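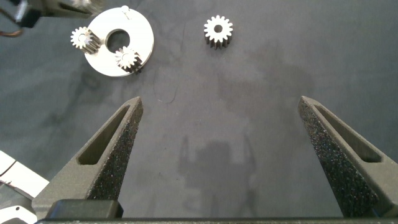
Ticket: Bevel gear set, binding at one point per turn
Product: Likis bench gear kit
Opened by: Meriem Ramadan
Handled by: Diệp Hứa
Priority: normal
Status: closed, follow-up item moved to parts list

Reported problem

With the kit assembled, the gears turn freely for most of a revolution and then bind. The stiff spot comes back at the same place every time. Turning by hand past the stiff spot is possible but needs noticeably more force. No teeth are broken. The kit was assembled according to the printed sheet, taken apart, and assembled again with the same result. Grease was applied the second time and made no difference.

Request: replacement plate, or instructions.

Tuesday, 9:20, Diệp Hứa

Please confirm the following before we send anything.

1. Is the stiff spot tied to one gear, or to one position on the plate? Put a pencil dot on each gear and on the rim of the plate. Turn until it binds and note which dots line up.
2. Does it bind with only two gears mounted?
3. Is the underside of the plate clean? A plate that rocks on the bench will tilt the gear axes.

Do not add more grease. Wipe off what is there with a dry cloth, including between the teeth.

Tuesday, 11:05, Meriem Ramadan

Grease removed. Pencil dots added.

1. It binds when the dot on one particular gear faces the center hole. The position of the others does not matter.
2. With that gear left out, the remaining gears turn with no stiff spot. With that gear and any one other, it binds.
3. Underside is clean. I laid the plate on a flat surface and pressed around the rim. No rocking.

I also swapped the gear to a different position. The stiff spot moved with it.

Tuesday, 11:40, Diệp Hứa

That rules out the plate. The fault is in the gear or in how it sits. Next steps:

Take everything off and lay the parts out on a dark mat. The plate and peg are white and the gears are silver, so small debris and filings show up better on a dark background than on a light bench. Sort the gears with the teeth up. 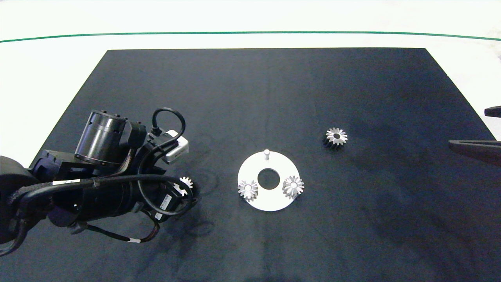 Check each gear in this order:

a. Bore. Look through it against a light. Any burr on the lower edge will lift the gear on one side when it is seated. Run a wooden toothpick around the inside and feel for a catch.
b. Back face. Set the gear teeth up on the white plate and press lightly at several points around the rim. It should not tip.
c. Teeth. Drag a fingernail across the tops, all the way around. A raised tooth can be felt before it can be seen.
d. Peg. Roll it on a flat surface. A bent peg wobbles. Then try it in the bore of each gear. It should slide in under its own weight and stand straight.

Report anything that differs between the suspect gear and the others. Keep the suspect gear apart from the rest, as the pencil dot comes off easily on metal.

Tuesday, 14:15, Meriem Ramadan

Results:

a. Suspect gear has a catch on the lower edge of the bore. The toothpick snags in the same place each time. The other gears are smooth.
b. Suspect gear tips slightly when pressed on one side. The others sit flat.
c. No difference found in the teeth.
d. Peg rolls straight. It slides into the other gears. In the suspect gear it stops partway and needs a push.

The snag is on the side with the pencil dot.

Tuesday, 14:30, Diệp Hứa

Consistent with a burr left from machining. It can be removed at the bench.

Use fine abrasive paper, 1,000 grit. Do not use 80, which will open up the bore and leave the gear loose on the peg. Roll a narrow strip around the toothpick, insert from the back, and take a few light turns against the snag only. Stop and test with the peg after every few turns. Do not sand the back face unless the gear still tips once the bore is clear.

Wash the gear in warm water with dish soap, dry it fully, and wipe the plate before putting anything back on it. Metal dust on the plate will cause the same symptom again.

Reassembly: plate first, then peg, then gears one at a time. Turn by hand through a full revolution after each gear is added.

Tuesday, 16:50, Meriem Ramadan

Burr removed. Peg now drops into the gear without a push. Gear sits flat on the plate. Back face was not sanded.

Reassembled as instructed. No stiff spot after the first gear or the second. With all gears mounted there is a faint tick at the old position, but no binding. Is the tick a concern?

Tuesday, 17:10, Diệp Hứa

Not at hand speed. The flank of the tooth nearest the burr was probably loaded unevenly while the gear was tilted, and it may need some running to bed in. Turn the set 47 full revolutions dry, wipe, apply one drop of light oil at the mesh, and check again. If the tick gets louder, stop and write back under this ticket number.

A spare gear has been added to the parts request. Storage bin 9, label it "Likis, silver bevel" to keep it separate from the Ulteck gears, which have a different bore.

Wednesday, 8:45, Meriem Ramadan

Revolutions done. Tick is gone without oil. One drop applied anyway. Spare gear still wanted.

Resolution

Cause: burr on lower edge of bore, one gear, tilting the gear on its seat.
Fix: burr removed with 1,000 grit paper, parts washed and reassembled.
Parts replaced: none.
Open item: spare gear, on parts list.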